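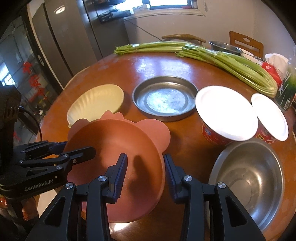

Bon, je vous avais promis un billet sur les pickles il y a trois semaines, et puis la vie, le boulot, une angine. Le voilà donc, sauf que j'ai changé de sujet en route (désolée Clémence, les radis attendront !). Je voudrais parler des repas du dimanche soir, ou plus exactement de ce truc que ma belle-mère appelle « faire avec » et que j'ai mis des années à comprendre.

Chez moi, quand j'étais petite, on cuisinait avec une liste. Ma mère écrivait les menus de la semaine au dos d'une enveloppe, elle la coinçait sous l'aimant du frigo, et si le jeudi disait gratin de courgettes, on mangeait du gratin de courgettes même s'il faisait trente-quatre degrés dehors. J'ai gardé l'habitude pendant mes études, puis dans mon premier appartement, avec un sérieux qui me fait sourire maintenant. J'avais un tableur. Avec des couleurs !

Et puis j'ai rencontré Bastien, et par Bastien sa mère, Mei-kuen Chien, qui ouvre le frigo, regarde dedans un bon moment sans rien dire, referme, et annonce qu'on passe à table dans une heure. La première fois, j'ai cru qu'elle allait commander quelque chose. Il y avait un demi-chou, deux œufs, un reste de riz, un bout de gingembre tout fripé. On a mangé comme des rois et je n'ai pas osé demander la recette, heureusement d'ailleurs, parce qu'il n'y en avait pas.

Depuis, j'essaie. Je vous raconte un peu où j'en suis, avec les ratés, parce que les blogs où tout réussit du premier coup me dépriment.

D'abord le riz. J'en cuis toujours trop, maintenant exprès. 800 grammes crus pour quatre, c'est énorme, je sais, mais il y en a pour le soir même, pour les bentos de lundi et pour un riz sauté mardi. Je l'étale sur un plat pour qu'il refroidisse vite et hop, au frigo dès qu'il ne fume plus. Le riz du jour ne saute pas bien, il colle, il fait des paquets, on s'énerve. Celui de la veille se détache tout seul (enfin presque, je l'émiette avec les doigts mouillés).

Ensuite les légumes. Mei-kuen m'a appris à les regarder dans l'ordre de leur fatigue. On commence par le plus mal en point, le reste peut attendre. Avant, je faisais exactement l'inverse : je cuisinais les belles choses du marché tout de suite, toute contente, et la pauvre carotte molle finissait au compost le vendredi. Aujourd'hui la carotte passe en premier, râpée, avec un filet de vinaigre et une pincée de sucre, et personne à table ne devine son âge.

Parlons du vinaigre, tiens ! J'ai longtemps cru que quand un plat était fade il manquait du sel. Je salais, je salais, et ça devenait salé et fade, ce qui est quand même un exploit. Neuf fois sur dix il fallait de l'acide. Un trait de vinaigre de riz, un demi-citron, le jus du bocal de cornichons si vraiment il n'y a rien d'autre. Je garde celui des cornichons, oui, et Bastien trouve ça répugnant, et il se ressert.

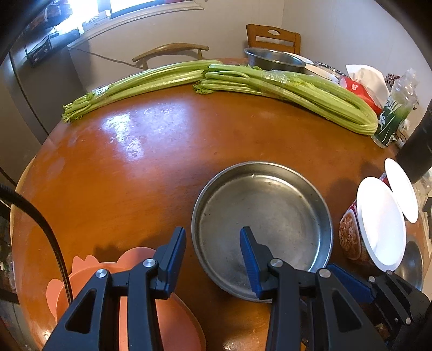 Un dimanche, côté table.

Les ratés, donc. Il y a eu la soupe de fanes de radis, amère à pleurer, que j'ai essayé de rattraper avec de la crème, puis avec une pomme de terre, puis avec du miel. On a fini par manger des tartines. Il y a eu les galettes de purée qui se sont désintégrées dans l'huile (il manquait un œuf, ou de la farine, ou les deux, je ne sais toujours pas). Et le fameux curry aux épinards surgelés, que j'avais mis sans les égoutter : un étang. Ma fille Lise m'a demandé si c'était pour les grenouilles.

Ce qui a vraiment changé les choses, je crois, c'est d'arrêter de vouloir faire un plat. Un seul grand plat qui doit plaire à tout le monde, ça met une pression folle. Chez Mei-kuen, il y a plein de petites assiettes, et si l'une est moyenne, on pioche dans celle d'à côté. Une omelette roulée coupée en tranches, des concombres écrasés à l'ail, un peu de tofu qui restait, les haricots de la veille réchauffés avec du sésame. Lise, qui refuse tout légume vert par principe depuis ses quatre ans, goûte davantage quand il y a peu dans l'assiette et que c'est elle qui se sert. Je ne dis pas qu'elle aime. Elle goûte, et je prends.

Pour les curieux, voici mon fond de placard, celui qui me permet de tenir quand le frigo fait grise mine : sauce soja, vinaigre de riz, huile de sésame, pois chiches en boîte, nouilles sèches, cacahuètes, une conserve de tomates, des oignons, de l'ail. Et des œufs, toujours, même si ça ne vit pas dans le placard. Avec ça je peux voir venir. J'ai fait mes comptes en avril, par curiosité : 56 euros de courses en moins sur le mois, alors qu'on a reçu du monde deux fois. Bon, on a aussi mangé beaucoup de chou.

Je n'ai pas complètement renoncé à la liste, hein. J'ai encore une enveloppe sur le frigo, mais j'y note ce qui reste au lieu de ce qu'on va manger, et je barre au fur et à mesure. Ma mère l'a vue la dernière fois qu'elle est venue, elle a pris le stylo et elle a ajouté « gratin » tout en bas. On l'a fait, son gratin. Avec le chou.

La prochaine fois, promis, les radis au vinaigre (les roses ET les noirs, j'ai fait des essais). Si vous avez une idée pour rattraper les fanes amères, les commentaires sont ouverts, je suis preneuse, et ma poêle aussi. Et si quelqu'un sait comment garder la coriandre fraîche plus de deux jours, je lui envoie un bocal de pickles par la poste !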